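Tamside Community Boards > Work and Workplaces > Diversity and inclusion at your work, year in review?

bracketcreep
Posted 04/01/2026
Our all-staff email landed this morning. "An incredible year for inclusion at Heiskanen." 2,202 words, I pasted it into a counter. The pride network gets one paragraph and the new lanyard colours get two. Is anyone's employer doing this properly, or are we all just getting lanyards?
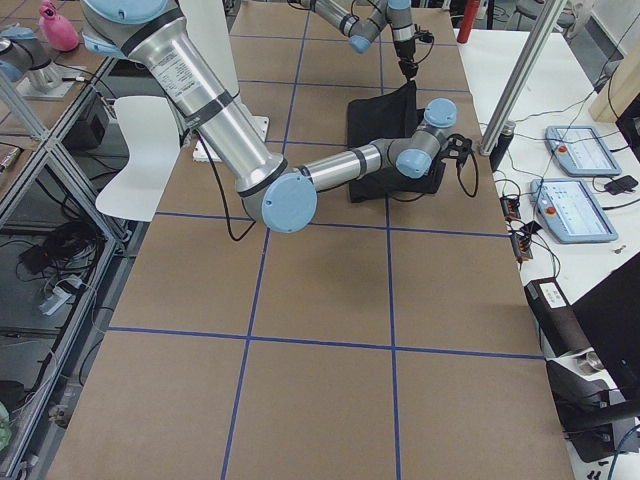
gumboot_diplomat
I'm on the network at Rustton and I'll defend the lanyards a bit. When I started there was no network, just a morning tea in July with a rainbow slab cake and a manager who kept saying "tolerance". Now we have 57 members and a parental leave policy that doesn't assume a mum and a dad. Our meeting room has brown paper down on the table, marked off in blue tape, and I've taken to doing our agenda the same way on butcher's paper at home, one rectangle per item. The leave policy took up a whole rectangle for eight months. The lanyards took an afternoon. Guess which one made the newsletter.

bracketcreep
So you agree with me.

gumboot_diplomat
I agree with you about the newsletter. I don't agree the lanyards are worthless. A new bloke on night shift told me he came and found us on account of one.

saltandvinegar
Mata here. We have an inclusion calendar, an inclusion podcast and an inclusion mug. What we don't have is a payroll system that can cope with someone changing their name. My colleague was dead-named on her payslip for 4 months while the podcast was up for an award. 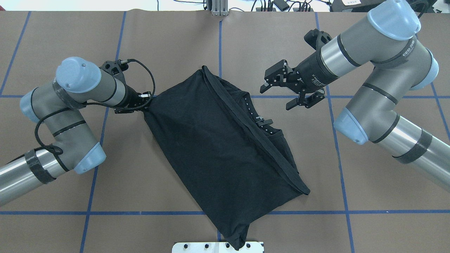 I did raise it. I was thanked for my honesty and invited onto the podcast.

quokka_in_accounts
Payroll person, different company. Name changes are usually a vendor problem and the vendor charges for it. Not excusing it, but yelling at payroll gets you nowhere. Go to whoever signs the contract.

saltandvinegar
Whoever signs the contract hosts the podcast.

tepid_flat_white
Unpopular opinion, but I'd rather work somewhere that sends a cringey email than somewhere that sends none. I've done the second kind. You learn to say "partner" very carefully.

bracketcreep
Fair. I did that at my last job. I'd still like the email to be shorter.

gumboot_diplomat
Reply to it and ask what's on the list for this year. Ours got answered, to my great surprise. It took them until July, mind you.

bracketcreep
Sent. Auto-reply says she's on leave for 8 days. Nice lanyard in the signature, though.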